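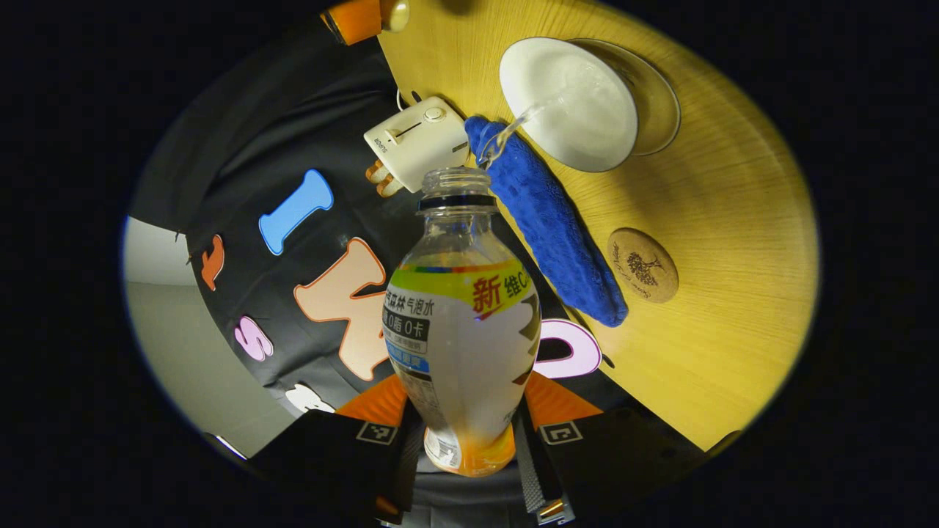 Home | News | Events | Recycling | Newsletter archive | Contact

Changes to bottle and can collections in Drundton

5/31/18

The bottle banks behind the Drundton library will close at the end of next week while the car park is resurfaced. The work is due to take 4 weeks. During that time there will be no recycling point on the library side of town, and residents are asked not to leave bags by the fence.

Two other sites will stay open as usual. The one at Kekurdale is next to the playing fields and takes plastic bottles, cans, glass and paper. The smaller one on Station Road takes glass and cans only. Both can be used between 7am and 9pm. The gate at Kekurdale is sometimes locked earlier when there is an evening match, so check the notice board on the way in.

Household collections are not affected. Green boxes will be emptied every second week on the same day as now, and the calendar sent out in March is still correct. If you have lost yours, copies are kept at the library desk and at the post office counter.

Several readers have asked what can go in with plastics. Drinks bottles of any size are accepted, clear or coloured. Please empty them and give them a quick rinse. Sticky drinks left in the bottom attract wasps in warm weather and spoil the paper if the two get mixed. Labels can stay on. Caps should be screwed back on where you still have them, but a bottle without one will be taken all the same. Loose caps fall through the sorting belt and are thrown away.

Yoghurt pots, food trays and carrier bags are still not accepted at either site. The large supermarket has a bin for carrier bags by the trolleys.

When the library site reopens it will have new banks with wider openings, and the can bank will move to the side nearest the road. The surface there will be level, which should help anyone using a wheelchair or pushing a pram. The cost of the banks is £3,000 and comes out of this year's street cleaning budget.

The textile bank will not be coming back, as it was rarely full and was often used for rubbish. Clothes and shoes in good condition can be taken to the charity shops on the High Street during opening hours.

Print this page | E-mail this page

This site uses cookies. By continuing to browse you agree to our use of cookies.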